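Best table for cutting fabric in a small room?

Bhavana Amin
I sew curtains for friends and I've been cutting everything on the floor since February. My knees are done with it! The spare room is tiny, so I need something long and skinny that I can walk around. What do you all use, and does the color of the top matter? 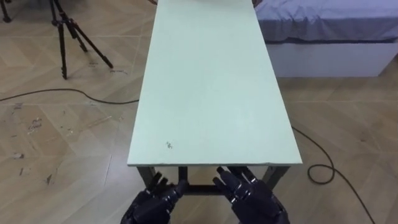
Curtain lining is the worst part for me because it slides all over and I end up with one side longer than the other. I cut panels 112 inches long, so I'd have to shift the cloth along whatever I buy. I love the idea of a pale green top like that one, since white lining disappears on a white table, but a matte finish does seem to pick up scuffs. Would that bother you?

Simão Lobo
Color matters more than people think. I cut mostly white cotton and anything with a bit of tint is easier on the eyes. For sliding, lay down an old flannel sheet first and clip it at the corners - the lining grabs it and stays put. Get the height right too. I raised mine 4 inches and my back quit complaining.

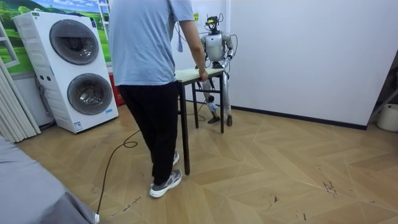
Wandier, October 16, 2022

Coming back to add that I tried the Ninoritz rotary cutter and I'm keeping it. Change the blade before a big job, though. A dull one chews up lining something awful. 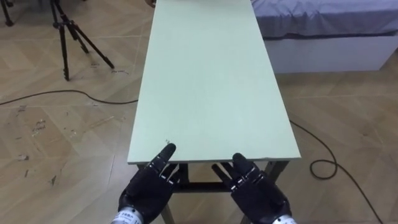

Do you prewash curtain lining before cutting?
Cotton lining, always, and press it while it's a little damp. I skip it for polyester.

Carrilho
just use the kitchen table lol
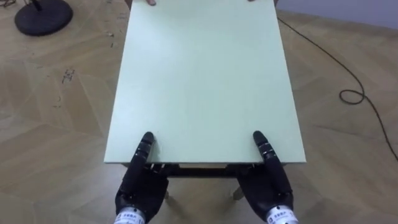

Pale green top, matte finish

Bhavana Amin
Thanks Simão, trying the flannel sheet tonight. Carrilho, my kitchen table is round!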